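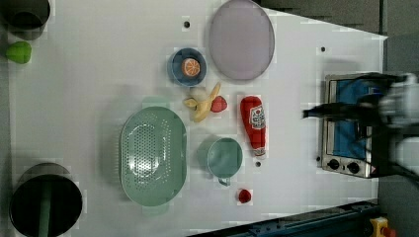
Efe Yusuf wrote in to ask why the small pieces in his Cesovach set go missing while the oven and the large pots never do, and whether a different storage box would help. A box alone will not. The small pieces are lost between laying out and packing away, and the procedure in this section is arranged to close that gap.

## 4. Laying out, using and packing the play kitchen

### 4.1 Before you start

The section applies to the Cesovach table set and to mixed sets made up from other toy kitchens. You will need:

- a flat table with a wipeable top
- the cookware, tableware and play food
- the storage box with its lift-out tray
- one damp cloth and one dry cloth

Pieces from the older Prusanen range may be added. They are slightly smaller and should be kept in the same groups as the Cesovach pieces.

**Caution:** Play food and bottle caps may present a choking hazard. Check the age marking on each pack before adding pieces to a set. If a marking is missing, leave the piece out.

### 4.2 Preparing the table

1. Clear the table and wipe it with the damp cloth. Dry it fully.
2. Check the surface for cable holes, screw holes or gaps between boards. Small holes are acceptable. Cover any hole wide enough to take a finger.
3. Leave a strip 16 cm deep along the side where the children will stand. Nothing is placed in this strip at the start of a session.

**Note:** A white or pale top makes bright pieces easy to find at packing time. Pale plates and bowls are harder to see on it – run a hand over the surface before closing the box.

### 4.3 Placing the large pieces

4. Set the toy oven at one side of the table, well in from the edge. It stays in this position for the whole session.
5. Put the pots at the opposite side. Long utensils may be stored upright in a pot during play.
6. Place the colander and the measuring cup side by side between the pots and the oven.
7. Put the oval plate near the back. It serves as the finished-dish area.

The large pieces divide the table into working areas. If two children are playing, give one the oven side and the other the pot side, with the colander shared.

**Caution:** Do not stack pots inside the colander while the set is in use. Small food pieces lodge between them and are packed away unseen.

### 4.4 Placing the food

8. Lay the food directly on the table in the open areas, with a little space between pieces.
9. Put flat slices, such as orange, in a small bowl. They are difficult for young children to pick up from a smooth surface.
10. Keep round pieces (lime, strawberry, tomato) away from the table edge. They may be set against a longer piece, such as the banana, to stop them rolling.
11. Lay bottles on their sides. Ketchup and similar bottles are top-heavy when stood up and will knock over neighbouring pieces.

It is not necessary to sort the food by colour or type. Sorting can be given to the children as an activity once the table is laid.

### 4.5 During use

Pieces that fall on the floor go into the lift-out tray, not back on the table. The tray is wiped and checked at the end. Real food and water should be kept off the table. Where water play is wanted, use the Tirnuletti basin with its own pieces, and dry these before they are returned.

### 4.6 Packing away

12. Empty every container first. Turn pots, bowls, colander and cup upside down over the tray.
13. Look inside the oven.
14. Wipe the food with the damp cloth, then with the dry cloth. Pay attention to folds, such as the peel on a banana.
15. Pack the large pieces in the bottom of the box, with bowls nested inside pots.
16. Put the food in the tray and lower it on top. Close the lid.

**Caution:** Do not pack damp pieces. If anything is still wet after step 14, leave the lid off overnight.

### 4.7 Storage and spares

Store the closed box flat, below 18 kg of load. The lid is held by 4 clips – all must be fastened before the box is lifted by its handles. Replacement clips are ordered under part 408. The Tanasarn lid looks the same but has shallower grooves and will not seat properly.

Sets kept in daily use should be washed by hand in July, before the summer break, and again on return. Worn labels on bottles may be left as they are. Loose labels should be peeled off completely.

Corrections to this section go to Sointu Juntunen, with the step number.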